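Equipment Review: Lelura Solid Shapes Set
Early Years Resources Service, Trurow
Reviewed 17th March

Purpose of this review

The Lelura Solid Shapes Set is supplied by Tolentino and is offered to nurseries, reception classes and family centres as a first introduction to three-dimensional shape. The Service was asked to consider whether it should be added to the approved list for the coming year. Sets were placed in 19 settings from December onwards, and staff in each were invited to return a short written report. Reports were received from all of them.

Contents and presentation

The full set contains 24 blocks in four plain colours: red, blue, green and yellow. The shapes include cubes, cylinders, triangular prisms, hexagonal prisms and star-shaped blocks. A storage tray and a folded card of suggested activities are included. No board is supplied. Settings will need to provide a flat surface of their own, and several staff reported good results with a plain wooden board, which gives the activity a clear boundary and can be carried from one table to another.

The colours are strong and easily told apart. The Service notes with approval that shape and colour are not tied together, so that a child who is asked for a cylinder cannot simply learn to pick up the red one. This was a weakness of the Nullow set, which it is proposed to replace, and staff who had used both commented on the difference.

Use with children

The blocks are small enough to be held comfortably in one hand. Children of three and four sorted by colour without prompting in most settings, and moved on to sorting by shape after some adult guidance. The hexagonal prism caused the most discussion. Younger children tended to group it with the cylinder, and staff found that placing the two side by side, with their upper faces showing, was the quickest way to bring out the straight edges.

The star-shaped blocks were the most popular and also the most often mislaid. They stand upright on a level surface, although the points make them awkward to stack. Settings which hoped to use the set for building should be aware of this. It is a sorting and naming resource, and the activity card makes only modest claims beyond that.

The card itself is less satisfactory. The wording is cramped, two of the activities call for more cubes than are provided, and the term "prism" is introduced with no explanation. The Service has written to Tolentino on these points and understands that a revised card is in preparation.

Durability and cleaning

The blocks were wiped down daily with a mild detergent solution. No loss of colour was reported. The grooves along the sides of the star-shaped blocks collect dust and crumbs, and need a soft brush at intervals. The storage tray is the weakest part of the set - four settings reported split corners before the end of the trial, and most had moved the blocks to a container of their own by that stage.

Cost

The set was supplied to the Service at 80 pounds. The price compares fairly with similar resources, but replacement blocks are not sold singly, and the loss of one or two pieces leaves a set uneven. Larger centres may prefer to buy two sets together and hold one in reserve.

Recommendation

The Lelura Solid Shapes Set is recommended for children aged three to five, for use in small groups with an adult present. It is not recommended as a construction toy. Settings should plan to provide their own board and storage. Orders may be placed through the Service catalogue under item 855.

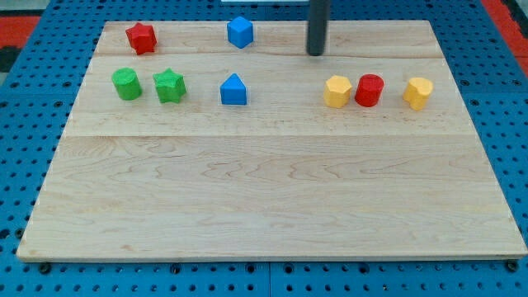 Red, blue, green and yellow shapes set out on a wooden board.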